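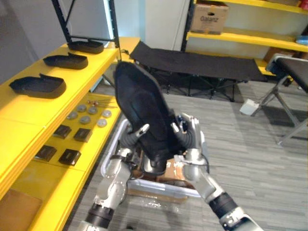 Clubhouse > Newsletter > Fantasy Hockey Pool

Mar 5, 2020
By Raymonde Hiebert

The trade deadline in the Poritside pool has come and gone, and once again most of you spent it hugging your second-line centres like they were family heirlooms. We had 22 offers on the board by the final evening. Eight went through. The rest were declined, ignored, or answered with a counter-offer so insulting that I've been asked to rule on whether it breaks the code of conduct. It doesn't. We don't have one.

The big mover was Kurniawati Santoso, who sits first with 2356 points and traded as though she were last. She gave up two steady defencemen for a goalie on a hot streak, and if you remember what hot streaks did to her in February last year, you'll understand why the rest of us were so polite about it.

Selvaraj Sheikh is second at 2194 and did nothing at all. He says he likes his team. I've looked at his team. There are three players on it with lower-body injuries and one who has been a healthy scratch so often he should be paying for his seat.

Further down, Jummai Omoregie picked up a power-play specialist from Liette Caron in return for a winger and a draft pick. I think Jummai won that one. Liette thinks so too now, and has written to ask if there's a cooling-off period -- there isn't, Liette, it's in the rules you voted on.

Some housekeeping before the playoffs. Lineups lock at puck drop of the first game each night, not when you get home from work. The waiver wire stays open, but you get two claims a week and no more. If your goalie is pulled after one period, his numbers still count, and please stop sending me the box score with things circled in red.

The top eight teams go through. Ninth place gets the Vashisht Mug, which has a crack in it and may not be put in the dishwasher. Playoff fees should reach me before the regular season wraps up. Cash is fine, and so is a cheque if you still own a chequebook.

Questions: see Raymonde at the rink | © 2020 Poritside Hockey Pool | Back to top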